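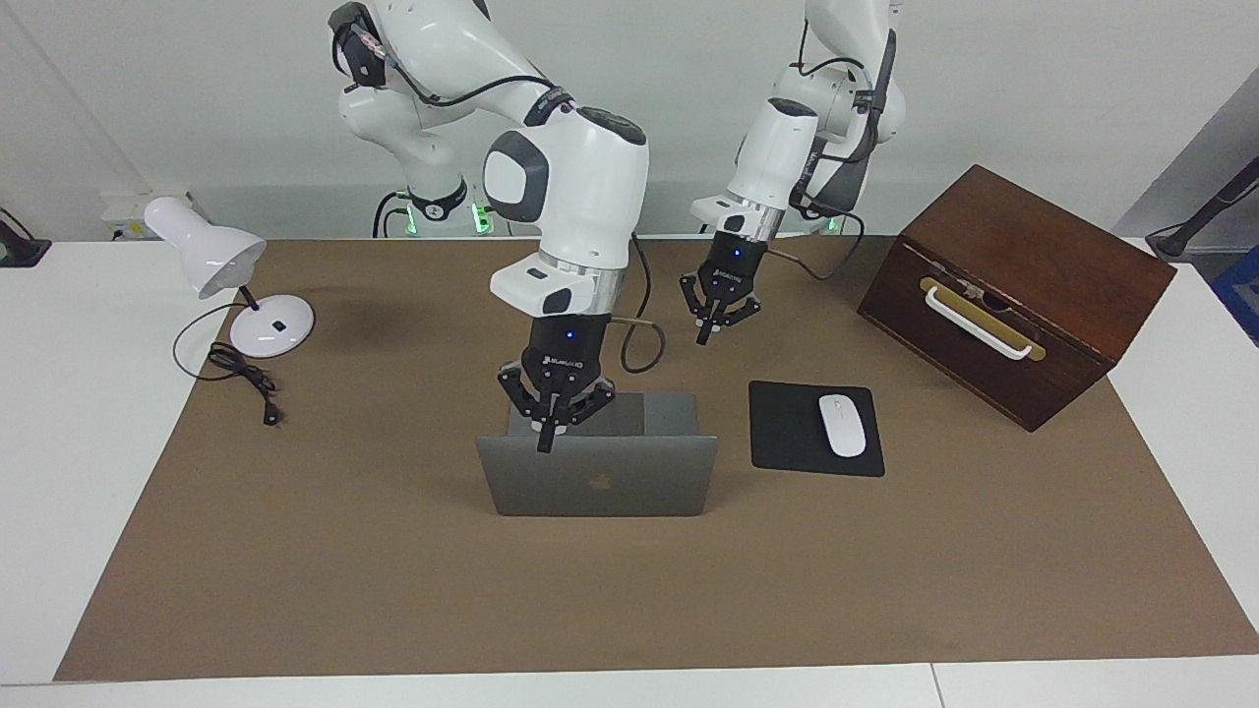

13 July 2022

I have spent most of today arguing with a planner about a laptop lid, and I think I finally know why it kept losing its mind. The whole bug comes down to what the software believes about hinged things. It's happy with the mouse and the mouse pad, and it's happy with the wooden box too as long as the lid is down, but give it a gray laptop that's partly open and it has no idea whether that's one object or two. So there's the right gripper with its fingers straight over the laptop, the left one hanging back with nothing in it, and me at the keyboard scrolling through 1200 lines of log trying to find out which arm thinks it's whose turn.

Some background for future me, who will have forgotten all of this by the fall. Bania is the planner and Gokusard is the thing underneath it that turns plans into joint commands. Between them there's a little shim I wrote in one afternoon back when I was cocky, and it translates Bania's "regions" into Gokusard's "keep-outs." For a rigid object that's easy, you draw a box around it and pad it a bit. For the laptop I'd been doing the same thing: one big box around lid and base together, with the angle of the lid baked in at the time the plan was made. Which is fine until the plan's first step is to change the angle of the lid! Step two then gets checked against a laptop that doesn't exist anymore. Bania says the path is clear, Gokusard says the wrist is inside a solid object, and everybody stops. Very polite, very safe, very annoying.

The maddening bit is that it only failed on some runs. I'd start the task, get a clean plan, feel great, go refill my coffee, and come back to a protective stop and the same message as yesterday: "start state in collision, link R_wrist_2." I had myself convinced it was calibration. I redid the hand-eye calibration on the right arm before lunch (an hour of my life) and it came out nearly the same as last week's, so that was me being thorough in completely the wrong place.

Then Chenxi Xiao wandered over and asked what the timestamps were on the object updates. Not in a showing-off way, just a question. And I didn't know! I'd never printed them. So I printed them, and there it was: the lid estimate was arriving 400 milliseconds behind the joint states. If the planner happened to ask for the world during that gap it got the old lid and the new arm. If it asked a moment later it got the right answer and the run went through. All that "randomness" was just a race, and I'd been blaming metal.

So, the fix, or what I hope is the fix. I pulled the laptop apart in the scene model, lid as one body, base as another, with a hinge between them and the angle as a proper variable that gets carried forward from step to step. The planner can now imagine the lid where it's going to be, which it should have been doing from day one. And the shim won't hand over a world snapshot unless the object estimate and the joint state are close enough in time. If they're not, it waits for the next one. I was worried the waiting would make everything crawl, but a full plan came back in 586 milliseconds on the recorded data, and before the change the same one took 279. Slower, sure. I'll take slower. I can get a chunk of that back anyhow by not rechecking the mouse pad against every single waypoint, seeing as it's flat and nothing is ever going to crash into the side of it.

(I did rerun the calibration comparison one more time after finding the race. Just to be sure. Don't judge me, diary.)

Perception is its own headache and I only poked at it. Kombo, our pose tracker, fits the lid as a plane, and when a gripper is parked over the back part of the laptop it loses a good piece of what it needs. On the replays the angle estimate wobbles most right when the fingers get close, exactly when I want it steadiest. I had a go at freezing the estimate once the gripper is inside a certain distance and then using the arm's own motion to predict the rest. It looks smoother in the plots, but smooth isn't the same as right, and I haven't checked it against anything I'd trust. I left it behind a flag, off by default, with a comment that says ASK CHENXI in capital letters.

Oh, and the box. It's next on the task list after the laptop, and it has a lid too, so in theory the new hinge code should handle it for free. In practice it has a handle and a latch, and the scene model knows about neither of them. At the moment the software thinks it's a brick. I wrote down the hinge axis as a guess and marked it as a guess. I also want it turned the way it is now, diagonal to the table, for at least part of the testing, because my grasp sampler has a lazy habit of trying the square-on approaches first and then giving up before it gets to the interesting ones. Better to find that out early.

Also started sketching how the second arm would come in. Right now Caludero (the scheduler) hands out turns like a kindergarten teacher: right arm goes, right arm finishes, left arm goes. Safe but painfully slow, and it means the left arm can't hold the base steady while the other one works the lid. I'd like it to reserve chunks of space and time instead of the whole table. I've got half a page of arrows and one paragraph of pseudocode that made sense at 4:30 and made a lot less sense at 5:15.

Committed everything to a branch with a terrible name before leaving. Unit tests pass except for the two that were already failing, and I really do need to deal with those. Tomorrow: replay the old failing logs through the new shim first, all of them, before I let it near the real arms. Then the laptop at low speed. Then, if there's any day left, the handle on that box.

Left my good headphones on the desk again.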